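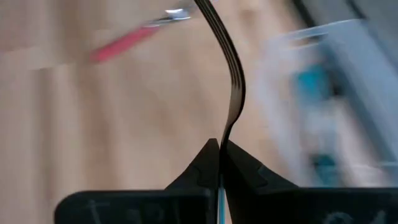
Flat ribbon cable in black

Tesero Worktable and Fittings

We've been selling the Tesero for a good while now, and it's still the table we'd pick for our own back room (in fact we did, twice!). The top is made up of pale wooden strips laid side by side, and it's a friendly sort of surface to work at, whether you're sorting the silverware or mending a lamp. Black metal rail is sold to go with it, and so is the flat cable, which Rupert Auer in our shop will gladly cut to length for you - just tell him how much you need and add a little extra for the corners.
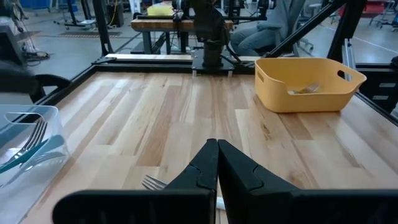
Tables are $374 each and a set of rail is $126, with the cable priced by the foot. Bins and baskets are on the Prasenby page, in clear and in yellow, and they're handy for forks and spoons and all the small things that wander off. Delivery is free up to 70 miles from the store. If you live farther out, please call and ask for Domenica - she knows the truck routes by heart and will find you a day.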